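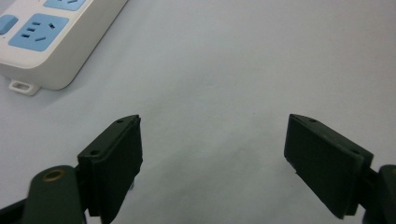 How does a computer game get its sounds?

Close your eyes the next time somebody near you is playing a game. You will hear footsteps, doors, rain, maybe a dragon that is snoring. Every one of these sounds was put there by a person. This person is called a sound designer.

Vlasta Kratochvíl is a sound designer. She works on a game with the name Prirnitport. It is a game about a small harbor where the boats can talk. Before she records anything, she plays the game with no sound at all and writes a list. For the first part of the harbor, her list had 203 sounds.

Where do the sounds come from?

Some are recorded outside. For the waves, Vlasta went to a lake early on a Monday, when there were no cars on the road. Other sounds are made indoors with things from the kitchen. If you want to hear steps in the snow, squeeze a bag of corn starch in your hand. Try it, it is very similar! A stick of celery that breaks can be a branch, or a bone in a scary game.

This kind of work is older than computer games. People who make such sounds for movies are called Foley artists.

What about things that do not exist?

In Prirnitport there is a big sea animal, Amano. It is friendly but it is as long as a street. No one can go and record Amano, so Vlasta mixed 2 sounds together. The first was a cow. The second was a heavy chair that she pulled slowly over the floor. Then she made both of them slower on the computer. When you play a sound slower, it also becomes deeper, and deep sounds make us think of big animals.

Why does the same step not sound the same?

Walk across your room and listen. Each step is a little different. If a game plays one and the same step again and again, your ears notice it very soon and it becomes boring. So the designer records more of them. In Prirnitport there are 6 steps for wood, and the game chooses one by chance each time. It can also make the step a little higher or lower.

How does the game know when to play a sound?

The programmers put a small signal into the game. When the foot of your character touches the ground, the signal says "now!" and the sound starts. The game also checks where you are standing. A bell that is far away is quiet. If you go to the left of it, you hear it more in your right ear – this is how you can find things with headphones, even in the dark.

Words to remember

Sound effect: a short sound that belongs to one thing or one action.
Ambience: the quiet sound of a place, for example wind or birds.
Loop: a sound that starts again when it comes to its end.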